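I first met the woman behind Mornunness on a train that wasn't moving. We'd both been sitting outside the same station for the best part of an hour, and she was mending a jumper. Not her own, either - it belonged to a customer, and it had a hole in the elbow you could have put an orange through. We got talking, I asked far too many questions, and by the time the train crept in I'd invited myself round for a proper chat.

So on 7th February I turned up at her workshop with a notebook and a bag of buns. Mornunness is two rooms above a key cutter's, up a staircase so narrow that she has her wool delivered to the shop downstairs and carries it up an armful at a time. She mends knitwear, mostly by post, and has done for 8 years.

"I was terrible at it to begin with," she told me, before I'd even got my coat off. "My gran taught me to darn socks and I hated every minute. Then she died and I got her darning mushroom, and I thought, well, I'd better learn to use it."

The first thing she ever charged for was a cardigan belonging to a neighbour. She asked for the price of a fish supper and spent two evenings on it, then unpicked the lot and did it again. The neighbour still wears it, apparently, though there's more darn than cardigan by now!

I wanted to know what turns up in the post. She laughed and pulled a big cardboard box out from under the bench. January is her busiest month (everyone gets their woollies out for the cold and finds the moths have got there first) and she was still working her way through it. There was a child's bobble hat, a fisherman's jumper gone thin at the cuffs, and a mustard tank top with a letter pinned to it.

"The letters are the best bit," she said. "People write pages. They tell me who knitted it and where they wore it and what the dog did. I had one man send me his wedding waistcoat with a whole account of the wedding. It sounded awful. He wanted the waistcoat perfect, though."

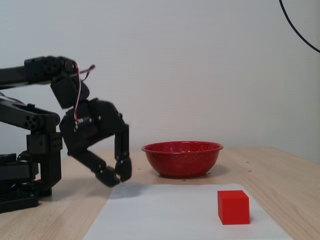 She's fussy about yarn, and I mean fussy. Her favourite for fine work is a two-ply she calls Dumier, after the little mill that used to spin it, and when she heard they were packing up she bought 57 cones of it in one go. They're stacked in the back room right up to the window ledge. She reckons they'll see her out.

"You can't get that grey any more," she said, holding a strand up against the fisherman's jumper. "I've tried. Everything's too blue or it's got a shine on it. I'd sooner turn a job down than put the wrong grey in."

I asked whether she minded visible mending, all those bright patches you see about these days. She doesn't mind it a bit, but she thinks people jump into it too fast. Learn to do it so it doesn't show, she says, and then you can make it show as much as you like. She did a green coat last winter for a café called Figueroa, which hangs it on the wall by the till, and she put orange darns all over the shoulders. "They asked for cheerful," she said. "They got cheerful."

The evening classes came about by accident. A library group at Candotard asked her to give a talk, and she's so shy about talks that she took needles and a pile of old socks and made everyone have a go instead. Now she runs them every month. There's a waiting list, and she keeps the groups small so that she can sit down next to each person in turn.

Does it pay? I did ask, and she pulled a face. A big job can take up to 200 hours, and she's never once charged for all of them. The small jobs keep the lights on. She does three elbows a day when things are going well, with the radio on and a pot of tea going cold beside her - she never finishes a cup, there were several on the windowsill.

Before I left she made me take off my scarf. I'd caught it on a gate before Christmas and had been wearing it with the pulled bit tucked under. She had it fixed while I was eating my second bun, still chatting away about moths (cedar balls are no use once they've lost their smell, and the freezer is much better).

I've looked for the mend since and I can't find it. I've booked on the spring class, and I'm taking my dad's old socks.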